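Power strip

A power strip (also power board, extension block, multi-socket, trailing socket) is a row of electrical sockets in one housing, usually on the end of a flexible cord, that lets several devices run from one wall outlet. Found in homes, offices, workshops, classrooms. Local names vary a lot, see Names.

Names

"Power strip" is the usual American term. "Power board" in Australia and New Zealand. In Britain and Ireland mostly "extension lead" or "trailing socket". "Outlet strip" turns up in older catalogs. "Surge protector" is often used for any strip, wrongly. Plenty of strips have no surge protection at all. Check the label.

Construction

Basic parts: plug, cord, housing, contacts. Inside the housing, long metal bars run the length of the strip, one per conductor, and each socket taps off the same bars. So the sockets are wired in parallel and all get the same voltage. Cheap strips use thin pressed bars, better ones use thicker brass. Housing is normally molded plastic, sometimes metal for workshop or rack use.

Cord length differs by country and by purpose. Longer cords are handy but drop more voltage under load and get walked on more. Heavy-duty models have thicker conductors and a stiffer jacket.

Switching

Three common layouts. No switch, always live when plugged in. One master switch at the end, often lit. Or a seperate switch for each socket, so one device can be cut off while the others stay on. Individual switching costs more and adds parts that can wear out, but is popular where people want to shut down standby loads one by one.

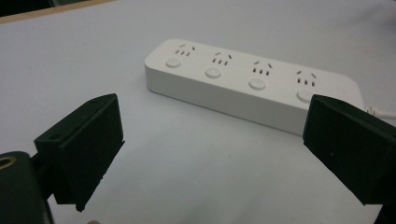
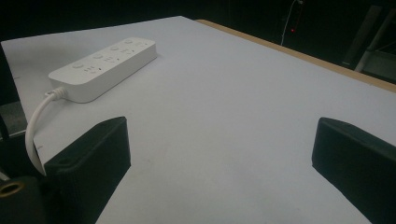 White power strips with four sockets in a row.

Some strips switch themselves. A "master and slave" type senses current in one socket (say, a computer) and cuts the rest when it drops. Timer strips do the same on a clock. Network-controlled types exist too, mostly for server rooms, later for homes.

Socket types

Depends on the national standard. Strips sold in one country normally carry that country's socket only. "Universal" sockets accept several plug shapes, common in parts of Asia and in travel gear. Drawback: contact area can be poor with some plugs, and the ground pin may not connect to anything. Several countries restrict or ban them for this reason. Some sockets have shutters, small plastic gates that stay shut untill a plug goes in, meant to keep out children's fingers and hairpins.

Ratings and overload

Every strip has a maximum current for the whole unit, not per socket. Four empty sockets don't mean four heaters. Phone chargers, lamps, a router: fine. Space heaters, kettles, hair dryers, air conditioners: straight into the wall. Many strips include a resettable breaker or, in British-style plugs, a fuse. A strip on a circuit shared with other outlets is limited by the circuit as well.

"Daisy chaining" is plugging one strip into another. Discouraged nearly everywhere, forbidden by many workplace rules. The first strip carries the load of everything after it, and every extra joint is another spot for heat.

Hazards

Main ones: overheating at loose contacts, damaged cords, liquid, dust. Cords under rugs can't shed heat and wear unseen. Coiled cords heat up too, unwind fully before heavy use. Brown marks around a socket, a fishy or burnt smell, buzzing, a plug that slips out on its own: stop using it. Strips are cheap. Don't tape them up.

The Jullbridge survey, January 2018, looked at 653 strips taken from rented rooms and small offices. 39 had visible heat damage, 11 had a broken ground connection. Rónán Geraghty, who wrote up the results, argued that age mattered less than load. Finbarr Mac an tSaoi disagreed in a later note, pointing out that the age of most samples was only a guess. Not settled.

Surge protection

Protected strips usually contain metal oxide varistors, which clamp short voltage spikes. They wear down with each hit and give little outward sign. An indicator light, if fitted, shows whether the protection is still working. A strip with dead varistors may still pass power as normal. Not a defense against a direct lightning strike.

Disposal

Treated as electronic waste in many places. Housing and copper can both be recovered. Cut the cord off a faulty strip before throwing it out so it isn't picked up and reused.

See also

Extension cord
Circuit breaker
Standby power
Grounding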